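Empty Shops and Small Business Support in Plostutden
Student project report, Regional Economics course
Mal-soon Do and Nikau Pirihi
9 Oct 2022

1. Background

Plostutden is a town which lost many of its shops after the Henriques furniture factory moved its production away. The town council answered with a rent support program. A new business that opens in an empty shop pays half of the normal rent during the first year, and the council pays the other half to the owner of the building. Our project asks a simple question: do the businesses stay when the support ends?

We chose this topic because one of us (Mal-soon) had a summer job in a bakery which received the support, and the bakery owner was worried about the second year.

2. Data and method

The council gave us a list of all businesses that applied to the program. The list has 152 applications. We removed the double entries and the applications which were taken back before a decision. For the businesses that remained, we checked in the public register if they are still active.

In June we also sent a short questionnaire to some 200 shop owners in the town, with and without support. The questions were about rent, number of employees and plans for the next year. The answers came slowly and many owners did not want to write down their sales, so we do not use sales in this report.

In addition we made 3 longer interviews: with the owner of the bakery, with a bicycle repair shop, and with the manager of Skodavero, a company that rents out small offices near the station. The interviews were made in person and we wrote notes by hand.

3. Results

Most of the supported businesses were still active one year after the support ended. Cafes and food shops closed more often than services such as hair salons and repair shops. The repair shop owner explained that his costs are mainly his own time, while the bakery must pay for flour and energy every week, also when few customers come.

Rent was the most common problem in the questionnaire, but finding employees was close behind. We did not expect this. The Skodavero manager told us that several tenants wanted to move to a bigger place and stopped the plan when they could not find one more person to hire.

We also compared Plostutden with Siklow, the neighboring town, which has no rent support. The comparison is weak — Siklow has a direct train to the city and this alone may bring more customers to its shops. We keep it in the appendix only.

4. Limits of the study

The register shows if a business is active, but a business can be active on paper and closed in practice. We found 2 such cases by walking past the address. There may be more. Also, the owners who answered the questionnaire are probably the ones who are doing better.

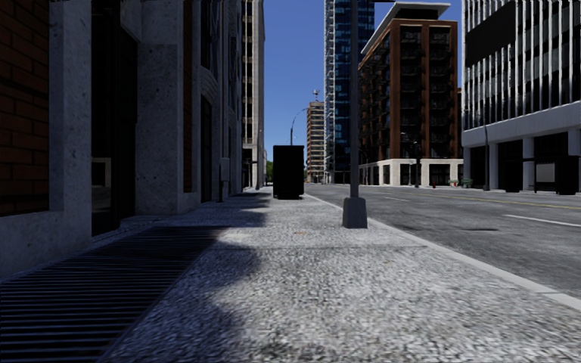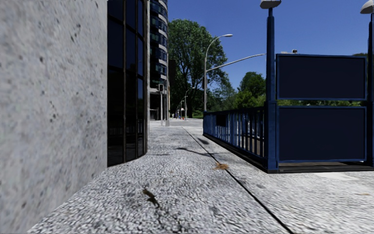

Figures 1 and 2. City buildings at street level (computer-rendered).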